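Visit Report: The Shared Workshop at Londora

Prepared by Subira Kariuki for the members' bulletin
September

The Association was invited to send two representatives to the shared workshop at Londora, where a small group of members has been building an automated sorting station over the past year. Piroska Dobos and I attended. The following account is provided for members who were unable to come, and for those who may be considering a similar build in their own garage or shed.

The workshop occupies the rear half of a former joinery on the Ommont road. Visitors are asked to enter by the side door, as the front is used for timber deliveries. We were met at 9:30 in the morning, signed the book, and were given safety glasses and a brief talk on the location of the stop buttons. There are three of these, one of which is mounted beside the kettle. Parking is limited and members travelling by car should allow extra time.

Background to the build

The project is known within the workshop as Plidden, after the street where it was first set up in a member's garage. It was moved to Londora when the garage proved too small for the arm to turn without striking the door track. The aim is modest. The group wishes to have a robot arm pick mixed small items out of a bin, one at a time, and place them in the correct tray. The long-term use would be at the community repair days, where donated goods arrive in no particular order and a good deal of labour is spent going through them.

The arm was bought second-hand at a plant clearance. The group declined to state the purchase price in writing, but advised that freight and a replacement power lead came to a further $730. Other costs to date, including fasteners, cable, timber and the computer, stand at $1182. Members were frank that the second figure had been budgeted at considerably less, and that most of the difference went on cable.

The bench and its fittings

A good part of the morning was given over to the bench. It has been rebuilt twice. The first version was a hollow-core door on trestles, and the arm's movements could be felt through it by anyone leaning on the other end. The present version is heavier and joined with proper brackets. The group has chosen to hold the work in place with clamps for the time being, so that the bin can be shifted and the test repeated from a new position. Permanent fixings will follow when the layout is settled.

Ms Dobos, who has worked with older packaging lines, asked how the bin's position is recorded from one session to the next. We were shown a notebook in which the distance from the base of the arm to the near rim is entered by hand each time. On the day of our visit the entry read 297 millimetres. She suggested a fixed stop at one corner, and this was noted.

Cable routing was the subject of the longest discussion. The cables to the wrist are carried outside the arm, and enough slack must be left for the last joint to turn through its full travel. Too much slack and the loop droops into the bin. Too little and the connector is pulled. The group has tried spiral wrap, hook-and-loop straps and ordinary cable ties, and currently uses a mixture. One member favours a sprung retractor above the bench, of the type used for air tools. Another considers that it would tug at the arm and spoil the accuracy. The question was left open, and we understand it has been open since autumn.

Trials at the bin

After morning tea we were taken through a series of trial picks. The items are drawn from a box of household oddments, chosen by the group to be awkward. Shiny and clear packaging is the most troublesome, as the software has difficulty judging where the surface is. Soft items are easier to see but tend to fold when gripped. The group keeps a log of every attempt and had reached about 200 entries at the time of our visit.

The bin itself was a matter of some debate. A metal bin is sturdy and stays where it is put, but a bare metal floor throws back the overhead lights. Matt paint and a rubber mat have both been proposed. Ms Dobos was in favour of the mat. I have no firm view, except that a mat would need to be cut neatly at the edges if it is not to be picked up along with everything else.
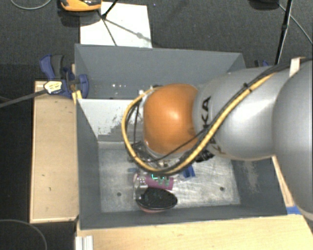

The arm over the sorting bin, with the trial items on the floor of the front compartment.

We observed the trials from behind a line on the floor. The speed was kept low throughout, and one member remained at a stop button at all times. I was pleased to see this done as a matter of habit, without any reminder being given.

Matters for members

The workshop is seeking a person with some experience in sheet metal to advise on a second bin. It would also be glad of a Seok bench vice in working order, if any member has one to spare. Those wishing to visit should write ahead, as the arm is not run when the woodworking classes are on. Closed shoes are required.

The Association thanks the Londora group for its hospitality and for the lunch, which was generous.

Last updated: September

Comments

Graeme T.
Good write-up. We had the same trouble with reflections on our own rig and a sheet of grey felt glued down fixed most of it. Cheap as well.

workshop_widow
Can confirm the parking is dreadful. Try the lane behind the bakery before 9.

P. Dobos
A small correction to the above. I suggested stops at two corners, as one will not prevent the bin from turning. Otherwise a fair record.

Lindy
Is the vice wanted for the robot bench or the wood side? I have an old one but it weighs a tonne and somebody would have to collect it.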